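Keeping a House Clean When You Live With Animals
Feb 10, 2020

When my husband and I took our first cat, Mowat, I believed that the cleaning would be the same as before, only a little more often. After one month I had hair in the butter dish. Now we have two cats and one old dog, and I have learned slowly which habits are worth the trouble. I write them down for the readers who asked me after my last page about water bowls.

Hair on the sofa and the chairs

Put on a rubber glove, the ordinary kind for dishes, and make it a little damp. Pull your hand over the fabric always in the same direction. The hair comes together in a roll and you can pick it up with your fingers. I do this before the vacuum cleaner and not after, because the vacuum takes the loose hair but leaves the hair which is already woven into the fabric.

For the stairs I use a window squeegee with a rubber edge. Short pulls toward yourself, starting from the top step. It is hard work for the shoulders, but our carpet has a different color when I finish.

Laundry

Shake every blanket outside before it goes in the machine. If you can, run the dryer for ten minutes with no heat first, empty the lint filter, and only then wash. Wet hair sticks to the drum and moves to your black trousers in the next load. Pet beds I wash in warm water with half of the usual soap and one extra rinse. Our dog Gralley has thin skin on his belly and he scratches if the soap stays in the cloth.

Do not use fabric softener on pet bedding. It leaves a smell which the animals don't like, and the towels stop drinking water.

Toys and small plastic things

Once in two weeks I collect all the toys from under the furniture. Hard plastic and rubber toys go in a basin with warm water, a spoon of white vinegar and a drop of dish soap, and they stay there for half an hour. Then a brush, especially in the holes where food hides, and a good rinse. Rope toys I wash in a pillowcase with a knot. If a rope has long loose threads, throw it away the same day - threads in the stomach are an expensive visit to the vet.
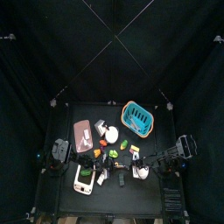 Let everything dry completely before you give it back. A toy that closes water inside will smell bad by the next morning, so squeeze it well and put the hole to the bottom. I dry ours on an old oven rack over the bathtub.

It is also good to keep a part of the toys away in a closed box and change them. Our cats play with a mouse they have not seen for 11 days as if it came new from the shop.

Food and water bowls

Wash them every day, with hot water, and with a separate sponge. I cut one corner from the pet sponge so my family will not mix it with ours. Plastic bowls get small scratches, and the slippery layer stays in the scratches whatever you do. We changed to steel and I am satisfied.

Under the bowls I put a tray for boots. It holds a full bowl of spilled water, and Gralley spills one nearly every evening.

Accidents on the carpet

Press with a dry towel first, and stand on it if necessary. Don't rub. Then cold water, then again a dry towel. After this use an enzyme cleaner from the pet shop and let it work as long as the bottle says, even if it looks clean already. My neighbor Sheena Laing had used ammonia for years and her dog came back to the same corner every time. Please test the cleaner first on a place behind the door. I did not, and on our bedroom rug there is now a pale circle.

Litter box

Scoop morning and evening. Fill up to 4 inches if your cat likes to dig, less if she doesn't. I wash the box itself every 8 days with plain dish soap, nothing with a lemon smell. When the bottom becomes rough, buy a new box.

Paws in the wet season

From the end of winter until March our yard is mud. I keep a low jar with lukewarm water and two old towels by the back door. Dip, dry, next paw. Look between the toes for small stones and road salt. Dogs learn this quickly if there is a piece of cheese at the fourth paw.

A question about candles and sprays: I don't use them in rooms where the animals sleep. An open window and a small bowl of baking soda on a high shelf do enough for us - high, so that they cannot lick it.

If you have a different method for rope toys, write to me. I am still looking for one that keeps them from getting so stiff.

Rawan Fakhoury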